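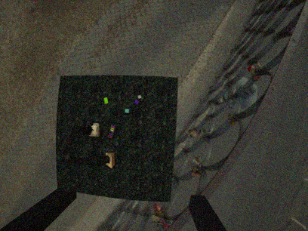 Contrast between handling items and the surface they lie on was taken as the first item, ahead of the published order, at the request of the chair, Érica Vasconcelos. The working group has until now specified item color alone. The chair asked members to consider pairs. On a near-black speckled tabletop a bright lime-green block is found at once and a pale grey-white cube almost as quickly, while a very dim bluish speck barely separates from the black. The same speck would be expected to show on a pale ground, where the white cube would become the difficult one. Members agreed that the room standard should state item and surface together, and that a color listed without its surface should be treated as incomplete.

Low Vision Access Working Group, Illés Branch Library
Minutes of the February meeting, 6 p.m., ground floor reading room

1. Minutes of the previous meeting
Accepted with one correction. Under lighting, "shelf end" should read "shelf front." The distinction affects where the meter is held.

2. Reading table surfaces
The black tops in the local history room were discussed. Two members favored replacement with a mid-grey matte top. One member objected that mid-grey gives moderate contrast with everything and strong contrast with nothing, and that most material handled in the room is white paper, for which black is the better ground. The objection was recorded. It was agreed to keep the black tops and to provide loose pale mats for dark objects, principally bound ledgers and the older camera equipment in the handling collection.

Speckled finishes were considered separately. A fine grain causes little trouble with large items. With pins, paper clips and hearing aid batteries it does, as the grain and the item can be of similar apparent size. Plain finishes to be preferred in any new purchase.

Action: branch manager to obtain a price for mats in two sizes from Fokitz.

3. Task lighting
The two Detard lamps on trial since the autumn were reported as satisfactory for level and unsatisfactory for glare. Readings at the table surface were 300 lux with the lamp at full height and considerably more with the arm lowered. Users lower the arm. The resulting reflection from coated paper was the most frequent complaint in the comments book.

Options put forward:
– fix the arm at full height
– fit a diffuser
– move the lamp to the left or right of the reader and leave the arm free

The third was preferred, subject to the cable reaching. The floor box at the window table is on the wrong side, and an extension across the walkway was ruled out.

Action: E. Vasconcelos to check floor box positions against the building drawing. The drawing predates the new carpet and may not be reliable.

4. Shelf labels
The Cetden label stock was compared with the existing stock. Print is black on yellow in both cases. The Cetden stock has a matte face and does not curl at the corners, but the adhesive leaves a residue on painted shelving. A test strip placed on bay 224 in November came off only with solvent. Members were divided on whether the residue mattered if labels were not going to be moved. Deferred.

Call numbers above eye level continue to be missed. It was noted again that the top shelf should be cleared before any larger print is tried there.

5. Budget
A balance of $200 remains for the current year. It was agreed to hold this for the mats. Label stock to be carried into next year's request.

6. Any other business
The large-print floor plan still shows the old position of the restrooms. A corrected copy is to be printed and the old one taken down from both entrances. The copy by the elevator was missed last time.

A request for a talking clock was received and passed to the branch manager.

Meeting closed at 7:25 p.m.

4 min read
Shared 6 times
3 comments

Marguerite P.
Please don't fix the lamp arms. I read with the page very close and the full height setting is no use to me.

dt_branchuser
Item 4, residue comes off painted metal with warm oil and a plastic scraper. Slow but no solvent smell.

R. Okafor
Were the pale mats going to be non-slip? The ledgers slide on the current tops as it is.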